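The woman who teaches people to stir

I'd been told to bring a cardigan, because the room where the Beltby evening chemistry class meets is on the north side of the building and the radiators have opinions of their own. I brought two. I was also told to bring a notebook, closed shoes and no expectations of explosions, and I managed all three, though I'll admit the last one stung a bit.

The woman I'd come to see runs the practical side of the course. She asked me to keep her name out of it (her mother reads everything, apparently, and then rings up) so she'll be "she" all the way through, and I hope you'll get used to it as quickly as I did. She trained as a technician, spent years looking after teaching benches in one place and another, and these days she gives adults their first proper go at handling glass, heat and liquids. Most of them haven't touched a flask since school.

"They all come in looking at the shelves," she said, filling the kettle in the little kitchen next door. "They want colours. They want something fizzing. And I put a hotplate stirrer down in front of them and you can see their faces drop!"

She loves a hotplate stirrer. I hadn't known it was possible to love one, but we'd been talking for a good hour before she got on to anything else. If you've never met one, it's a squat box with a metal plate on top and a magnet that turns underneath. You drop a little coated bar into your liquid, the magnet drags it round, and the whole lot mixes itself while you get on with something else. The plate warms up as well, if you want it to.

"Two knobs," she said. "One's heat, one's stirring. You wouldn't believe how many times a term somebody turns the wrong one. They want it a touch warmer and suddenly the bar's clattering about like a spoon in a tin mug."

I asked whether she ever did it herself.

"Last December. In front of a full class. We don't need to dwell on it."

The first evening of the course is spent almost wholly on water. Plain tap water, warmed and stirred, in one flask after another. I thought this sounded terribly dull and said so, and she laughed and told me to have a go. So I did, and reader, I was hopeless. I put the bar in by dropping it from the top (you tilt the glass and let it slide down the side, I now know). I set the flask off to one side of the plate, so the bar wobbled and then gave up entirely. And I cranked the speed straight up, because it was sitting there doing nothing, and that's the very worst thing to do.

"Slow, then a bit less slow," she said, reaching past me. "You want a small dimple in the top. If you've got a whirlpool you've gone too far."

We got our dimple in the end. I was absurdly pleased with it.

The class has 6 stirrers to share and a good deal more glass, bought in dribs and drabs. Some of it came from a supplier called Wimatberg, whose catalogue she reads in the bath, and the rest from a school clear-out that she heard about on the very morning it was happening. She drove over and filled the boot. The bill for the whole year's kit was £1650, and she can tell you where every pound of it went, including the money for the cloths.

Ah yes, the cloths! I'd noticed she was fussy about what goes under things, and this turned out to be a subject in itself. She likes a dark cover on the table, always. Clear glass disappears on a pale worktop, she says, and a small vial lying on its side on a white bench is a vial that somebody's going to lean on. She isn't bothered what the cover started life as. Hers have been curtains, an old stage backdrop and, for one rather festive term, somebody's tablecloth.

"People buy a special mat and then they're frightened of it," she said. "Use a bit of cloth. If it gets a mark, wash it. Just don't let it hang anywhere near the heat, and don't let it ruck up under the flask. Flat, flat, flat."

She feels nearly as strongly about flexes. The stirrer's cable should run off in a direction where no sleeve is going to catch it, and she makes everyone trace theirs with a finger before they switch on. I did mine twice as I'd got it muddled with my neighbour's.

Then there's the question of what sits on the plate. A flask with a round belly has very little of itself touching a flat surface, and she'd sooner beginners learned on something flat-bottomed and moved on when they'd got the feel of it. For small vials she uses a metal block with a well in it, which sits on top of the plate and takes the heat up round the sides of the glass. I picked one up and nearly dropped it, it was so much heavier than I'd bargained for.

"That's the other thing I say on the first night," she said. "Everything in here is either heavier than you think or lighter than you think. Pick it up as if you don't know." 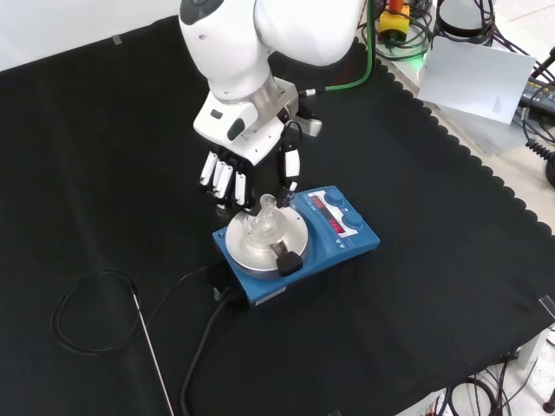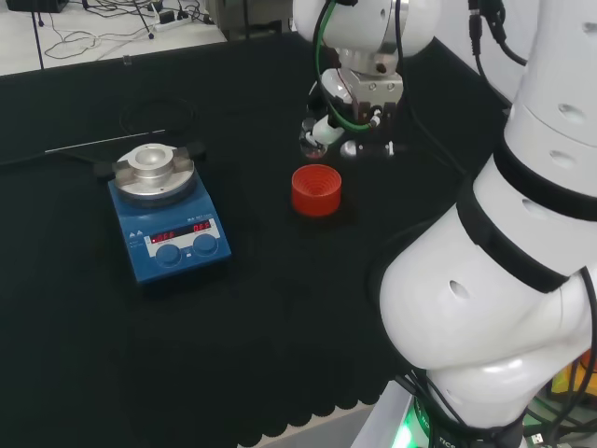

A blue stirrer on dark cloth, with different things on the plate

We'd moved on to tea by then, and to the matter of caps. She holds that you can tell how somebody will get on in the class from what they do with a cap once it's off. Some put it down on its top, open side up, and know just where it is. Some put it in a pocket. One chap, she told me, went home with 5 of them in his coat and posted them back in an envelope with a very nice card.

"And plastic cups," she added. "I'm never without a plastic cup. Bits and pieces, stir bars, the odd pencil. I don't care how clever you are, you need somewhere to put the small stuff down."

I wondered what people actually go on to do with all this. She's had soap makers, she's had a couple who wanted to dye their own wool, and she's had a retired bus driver who simply liked the glass. One group got so keen that they set up their own informal club and named it Emadau, and when I asked what it meant she said she had never found out and felt it was too late to ask. They meet in somebody's garage and mostly measure things. She goes along when she can and isn't allowed to touch anything, which she finds very hard.

The course itself runs under the wing of the Osagie learning fund, and it has had 206 people through it so far. She keeps the register in a hardback book with a ribbon. I had a flick through and there were small notes beside quite a few of the entries: "good hands", "talks to flask", "must bring own glasses". She wouldn't let me see what she'd put beside mine.

I did ask what she'd want a complete beginner to take away from that first night, if it could only be the one thing. She thought about it for so long that I ate another biscuit.

"Look at the display before you touch the plate," she said eventually. "Then don't touch the plate anyway. It can say off and still be hot enough to have your fingertips. I've got a glove on a hook by the door and it's the most boring glove you've ever seen, and I want everybody to go home thinking about it."

She was rinsing the mugs as she said this, and then she was off again, wanting to show me how to dry the inside of a narrow neck without poking a tea towel down it (you leave it upside down on a peg and go home - that's the whole method). She has a great dislike of anything being forced into anything. Bungs, tubing, stoppers, all of it. If it won't go, she says, put it down, have a look, and try again with a drop of water on it.

I left with one cardigan on and the other still in the building, where I gather it has been put to use on the back of her chair. The next course starts after the summer and there's usually a place or two going. Closed shoes, tie your hair back, and eat something first, as the biscuits don't last.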